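Open day in Plarnby
April 7, 2019

I took the 136 bus out to Plarnby for the open day on household robots. Entry was free and the first 100 people got a tote bag. I got one. 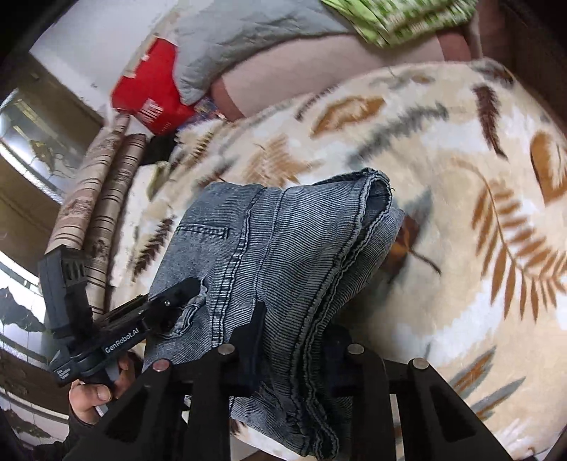
Laundry was what I went for, after reading about it on the Fivley page last August. The tools are held by hand, and you work them like a pair of tongs. Jeans are a hard thing to start with. The thick seams bunch up, and the bottom end droops between the arms of the gripper.

I asked if I could try. The handle was heavier than I expected, and my wrist was sore by lunch. I had soup at Işık and went back for the second talk, which ran 52 minutes. 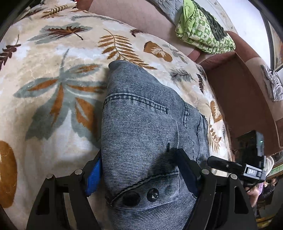
Both fingers on the jeans, near the buttons.

The next open day is in Grurport. I plan to go.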